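Search stories
Enter keyword

Filed under: Short fiction / Domestic

Inventory of a Sitting Room

The flat was number 21 on the Sarmiento side of the block. Marilou Dizon had the keys until four in the afternoon, after which they were to go back through the letterbox of the agent, Lornudier, in a padded envelope. She began with the sitting room. Her brother-in-law, Dindo Panganiban, had lived there for 151 weeks and had left a list.

The list was in two columns. The first gave the item and the second gave its destination: van, charity, tip, leave. Dindo had worked in stock control at Studska and used the same form at home. He was already in the new place, waiting for the boiler man, and could be reached by telephone.

1. Upholstered seat, light grey. Van.

She measured the seat first, then the door. The seat was wider than the door by two centimetres. She measured both again and wrote the figures in the margin.

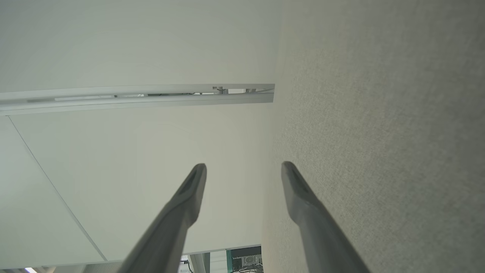

She rang him.

"It came in," he said. "So it goes out."

"Did it come in whole?"

There was a pause in which she could hear water running into something metal.

"Brondo brought it," he said. "I was at work. Celia let them in."

Celia was Marilou's sister. She had been dead since March. Her name was not on the list, although several of the items in the second column had been hers, and all of those were marked van.

Marilou knelt and felt along the underside of the seat for bolts. She found the first one near the wall and the next by following the seam. They were finger-tight. Whoever had fitted them had expected to take them out again. She put the telephone on the floor with the speaker on and told him the seat would come apart.

"Good," he said. "What else is in there?"

She read out the list as far as the lamp. He corrected the lamp from charity to van. She altered it and initialled the change, because the form had a space for initials.

"And the red top?" she said.

"What red top?"

"Red with white stripes. It's on the seat. It isn't on your list."

The water stopped.

"I went round twice," he said. "I checked it room by room."

"It's on the seat, Dindo."

"Which end?"

She told him which end. He asked whether it was folded and she said that it was not. He asked her to leave it where it was until the rest of the room had been done. She turned to the back of the form, where there were blank rows, and wrote it in. She left the second column empty.
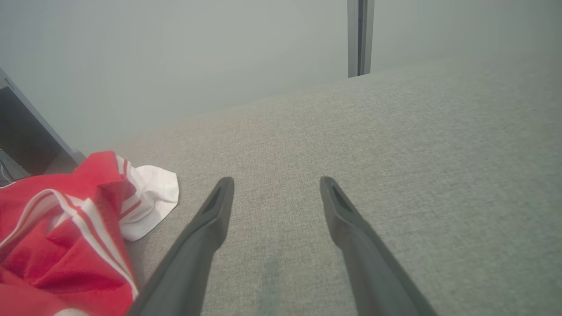 Additions and Corrections

2. Red top, white stripes. Not on original list. Seen by M.D., reported by telephone.

Dindo arrived shortly before three, having left the boiler man alone with the boiler. He had brought a spanner, which was not needed. He read the form standing up, both sides, and asked for the pen.

In the second column he wrote "van". Then he crossed it out and wrote "by hand", a destination the form did not provide for, and put his initials in the space.

They took the bolts out and carried the seat down in sections. He made the last trip with the top under his arm. Marilou posted the keys.

269 reads
2 comments
Share this story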